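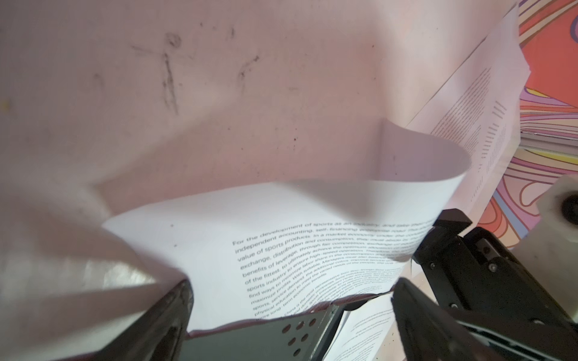

Chapter 5
Sport as an Industry

By Kagiso Moodley
Monday, November 4, 2024
4 min read

Most people meet sport first as play. They kick a ball in a yard or swim in a public pool, and money seems to have little to do with it. Yet the ball was made in a factory, the pool has a heating bill, and the coach has rent to pay. This chapter looks at sport as a set of goods and services that are produced, exchanged, and consumed.

We begin with a small case. The Jelport swimming club has 391 members. For many years the town paid for its pool, its staff, and its repairs. In April the town council asked the club to keep its own accounts and cover its own costs. Economists call the first of these independent accounting and the second self-financing. The two often go together, but a club can keep separate books and still depend on a grant.

The club's first monthly statement showed costs of $3785 above its income. The managers had several choices. They could raise fees, rent lanes to schools, cut hours, or look for a sponsor. Each choice would affect a different group. Higher fees might drive away families. Shorter hours would mean less pay for lifeguards. A lane rented to a school at four o'clock is a lane closed to members.

The club rented out lanes and raised the yearly fee by $200 for adults only. We will return to these figures in Section 5.3, where you will draw up a simple budget.

Three questions run through the chapter. What does a sports organization sell? Who pays for it, and who uses it? What happens when clubs compete for the same customers? The last question matters most in Section 5.4, which compares Jelport with the neighboring town of Firevden, where two private gyms opened on one street.

Key terms: market economy, consumption, service demand, labor share, fair competition

Before you read: List the sports goods and services your household paid for last month. Keep the list. You will need it for the exercise at the end of Section 5.1.

2 comments | 14 shares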